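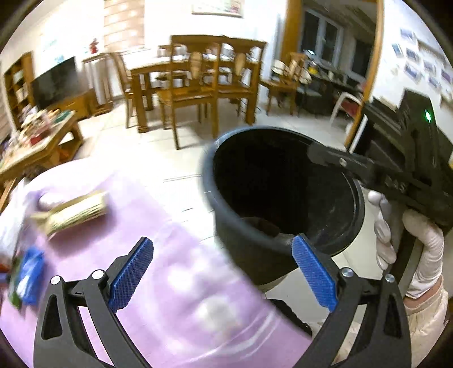 Open Ledger Woltstead: progress report to the Flandier Fund
Period covered: months four to six
Prepared by Renu Tyagi, project lead

Summary

We said we would have the whole of the district's spending plan in a searchable form by the end of month six, and we do! All 600 pages are in, including the appendices that were only ever published as scans. Anyone in Woltstead can now type in "libraries" or "verges" and see what was budgeted last year, what was spent and what is planned.

What we have done

The scanning and checking took up most of the first two months. The capital programme was the worst of it (tables running sideways across two pages, totals on a third), and we ended up retyping it by hand. Along the way we found 54 lines where the figure in the main budget did not match the figure in the department's own plan. Most are rounding or late transfers between departments, and the finance office has been very good about going through them with us. A handful are still open, mainly in parking income and the reserves. We are not suggesting anything improper, but a councillor voting on the budget ought to be able to see which number is the real one.

We held public evenings in Woltstead and in Plerkbridge. The Plerkbridge one was the livelier by a long way. People there are cross about the council tax rise and wanted to know why it was going up when the reserves were too, a very fair question, and we spent most of the evening on it with the papers spread out on the tables. 25 people came and several stayed on well past nine.
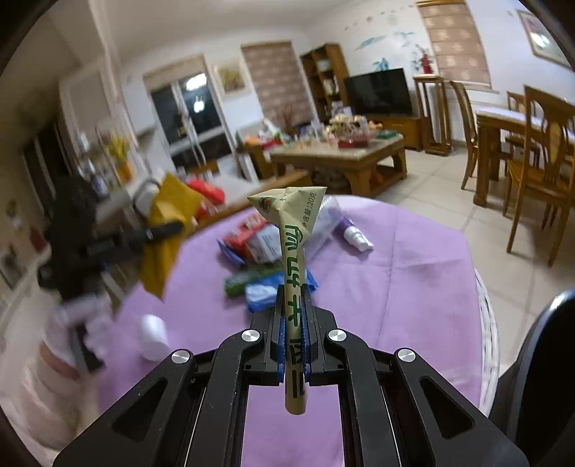
Plain labels for budget lines are the part of the work I am most excited about. "Other operating costs, net" covers everything from agency staff to legal fees, and a resident has no chance of guessing that. The cream sachet gets its net weight, 20 grams, printed on the folded corner, and I would love a budget line to be that direct about what it contains. We have drafted new wording for 23 of the vaguest headings and sent it to the finance office for comment.

What has not gone to plan

The comparison with neighbouring districts is behind. Each one groups its spending differently, and our first attempt made Woltstead look wildly expensive on waste simply because it counts street cleaning there. We have taken that page down until it can be done properly. I spoke to Shen at your office about this in May and we agreed to move it to the next period.

Spending

We are slightly under on printing and slightly over on room hire. No change to the total is requested.

Next three months

Close the remaining mismatched lines, finish the labels, redo the comparison, and have everything ready before councillors see the draft budget. A second Plerkbridge evening is booked, in the larger hall.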